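科隆（Kelon）文化中心小型藏品陈列区更新工作进入收尾阶段

2025年11月28日，科隆（Kelon）文化中心发布消息，一层东侧小型藏品陈列区的更新工作已进入收尾阶段。该区域原有展台自1964年沿用至今，台面老化，间隙较大，不适合陈列体量较小的首饰类藏品。更新方案于9月通过，由Bavbridge设计事务所负责，展台及隔板由Nevov工坊制作。

新展台统一采用浅色哑光饰面，板面不设拉手，也不印文字，各板之间仅留细缝。
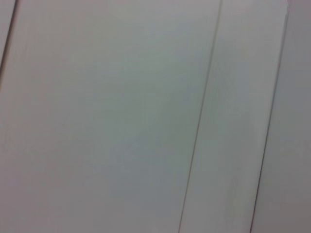

据中心陈列部介绍，浅色饰面的选择经过多次比对。原展台颜色较深，小件藏品置于其上，轮廓不易辨认，观众意见簿中对此多有反映。说明文字今后集中印于展区入口的导览册内，首批印制1526册，免费取阅。

## 台面与盒具

陈列台内部以白色台面配白色背板和侧板，三面相接，形成半围合的空间。首饰类藏品拟连同小盒一并展出，盒盖保持开启。布置期间，工作人员使用黑色小盒在台面上试摆，盒盖内衬为银灰色，与周围白色形成对比。 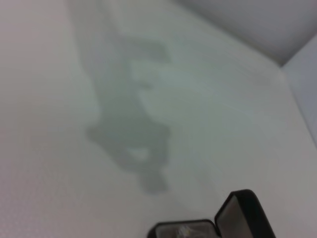

## 展品与开放安排

更新后的陈列区将展出藏品135件，其中以Juhász家族捐赠的戒指、胸针和袖扣为主。捐赠清单已完成核对，部分藏品仍在清洁养护，将分批入柜。

开放初期，陈列区每日接待观众上限为200人，团体参观须提前向中心服务台登记。展区内禁止使用闪光灯，大件背包请存放于一层寄存处。施工期间，东侧通道暂停通行，观众可由南门进入。正式开放日期另行公告。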